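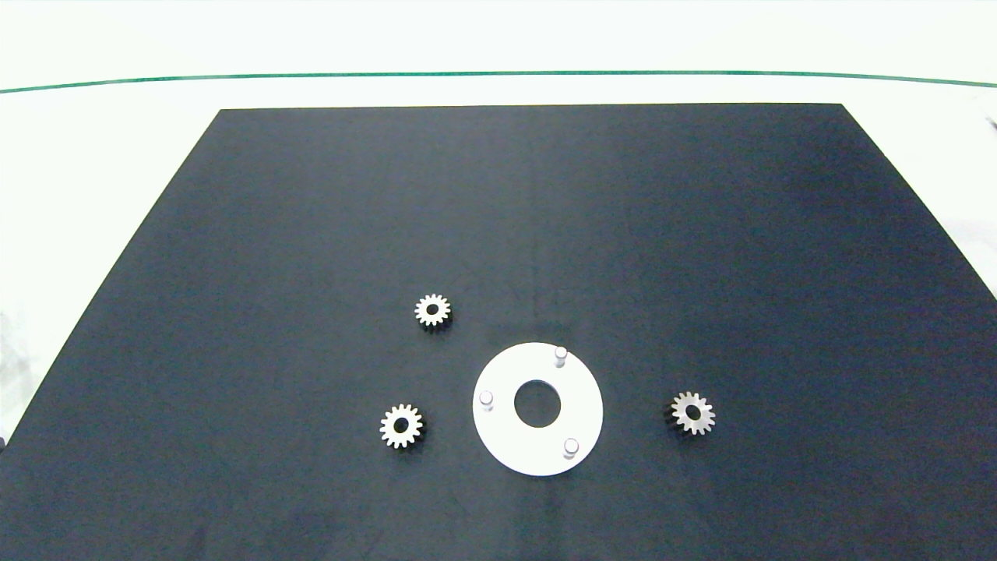 Cunance Quadrature Library

Numerical integration routines for C, Fortran and Python
Current release: 4
Published by Ellus Software, Erkanside

Cunance is a library of routines for computing definite integrals of real functions. It covers finite, half-infinite and doubly infinite intervals, integrands with endpoint singularities, oscillating integrands, and rectangular regions in up to six dimensions. The library contains 209 callable routines. Each one has a single and a double precision version under the same name with a different prefix.

What it does

The one-dimensional routines fall into two groups. The fixed-order group applies a Gauss, Gauss-Lobatto or Clenshaw-Curtis rule at an order you choose and returns the result with no further work. Use these when the integrand is smooth and you already know what order you need. The adaptive group splits the interval, compares two rules of different order on each piece, and keeps splitting the piece with the largest estimated error until your tolerance is met or the call limit is reached.

If the call limit is reached first, the routine returns its best value so far along with a status code. It does not print a warning unless you turn on messages with cun_verbose. Check the status code.

Singularities at a known point are handled by the Tarawneh module, which was sold separately up to release 3 and is now included. You supply the location of the singular point and, if you know it, the exponent. With the exponent given, the module uses a Gauss-Jacobi rule built for that weight. Without it, the module falls back on a double exponential change of variable, which usually takes more function calls.

Error estimates

Every adaptive routine returns an absolute error estimate. The estimate is based on the difference between two rules and is normally larger than the true error for smooth integrands. It can be too small when the integrand has a narrow peak that falls between sample points. If you know where a peak is, pass it in the breakpoint list. Up to 40 breakpoints are accepted, and they need not be sorted.

Specifications

Languages: C, Fortran 2003 and later, Python 3
Precision: single and double
Highest fixed order, Gauss rules: 350
Thread safety: all routines except cun_verbose
External dependencies: none for C and Fortran; NumPy for Python
Documentation: PDF manual and searchable HTML reference

Changes in release 4

The Tarawneh module is part of the base package. Existing calls work unchanged, but the separate header file is gone and its include line should be removed.

Nodes and weights for high-order Gauss rules are now computed at first use and stored for the rest of the session. Earlier releases read them from a table file, and programs sometimes failed when that file was moved.

The old routine names from release 1 have been removed. A conversion list is in Appendix C of the manual.

Licensing

A single-user license covers one named person on any number of machines. A site license covers one department or one company location. Both include updates within release 4 and a year of email support. Teaching licenses are available to schools and colleges for classroom use and do not include support.

Users of release 3 can upgrade at half price through the end of May. Please have your old license key ready when ordering.

Related products

Cunance ODE: initial value problems, stiff and nonstiff
Cunance Interp: splines and polynomial interpolation in one and two variables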